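Coffee Corner FAQ - Clusau Shared Offices, second floor

Updated 2 September 2022. Same questions keep coming in so they all live on one page now. Read before you email please.

Where is the coffee corner?
Second floor, end of the hall, past room 163. If you hit the stairwell you went too far.

When is it open?
Same hours as the building. Machine gets switched off at night, takes a few minutes to warm up. First one in turns it on. Green button, left side, hold it down.

Is the coffee free?
For members, yes. Day guests too, up to a point. If you're bringing a group of 11 or more, tell the front desk the day before so we can put out extra milk.

What kind of coffee is it?
Yammine medium roast, beans. Decaf is in the tin on the shelf, already ground. Don't put the decaf in the bean hopper. It jams and then no one has coffee till the repair guy gets here.

Can I use my own mug?
Please do. Rinse it after. Mugs left in the sink overnight go in the gray bin under the counter, and the bin gets emptied at the end of the month. Name on the bottom helps.

Where are the spare cups?
Cupboard under the window, bottom shelf. Sleeves of 100. Only open one at a time - half open sleeves get dusty and end up thrown out.

How do I restock?
Wash your hands. Slide the whole stack out of the plastic, don't pull cups one by one. Stand it on the table, open end up. New cups go under the old ones, not on top. Keep it back from the front edge, people lean there.

My cups are stuck together. Help?
Happens when somebody pushes down on the stack. Twist, don't yank. Hold the stack low with one hand and turn the top cup a little with the other. If two come off together just use both, it's fine for hot tea anyway.

Do you have lids?
Yes, drawer next to the fridge. They fit the paper cups only, not the short glasses. If a lid wont snap on, you've got one from the old box. Toss it and try another.

Why did the dispenser on the wall go away?
It dropped three cups at a time and the spring broke twice. We're not getting another one.
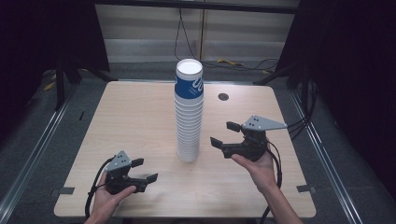
One tall stack on the table is easier for everyone. You can tell how low it's getting and there's no lever to fight with. If it starts leaning, take the top half off and stand it alongside.

Can I plug things in at the table?
Run the cord through the round hole in the top, power strip is underneath. Laptops and phones okay. No kettles, no toasters, the strip trips and takes the fridge with it.

Can I take cups to a meeting room?
Sure. Take what you need plus a couple extra, bring back the clean ones. Used ones don't come back to the stack, ever. Even if it was "only water".

Where do used cups go?
Trash, the tall bin by the door. They have a lining so the paper recycling people don't take them. We asked. Empty the liquid in the sink first, the bag leaks.

Something spilled on the table, what do I use?
Damp cloth, then a dry one. Blue cloths are for tables, yellow for the sink. No scrub pads, they leave marks on the light top. Coffee rings come off with a drop of dish soap if you get to them same day.

Who orders supplies?
Front desk, through Nerevix, every other week. If we're down to the last sleeve, write it on the sheet inside the cupboard door. Telling someone in the hall doesn't count, it gets forgoten.

Will there be oat milk?
Trying it in November. If it gets used up we'll keep ordering it.

Machine shows an error?
Water tank first, then the drip tray. It's nearly always the drip tray. Still stuck, call the desk at extension 1315.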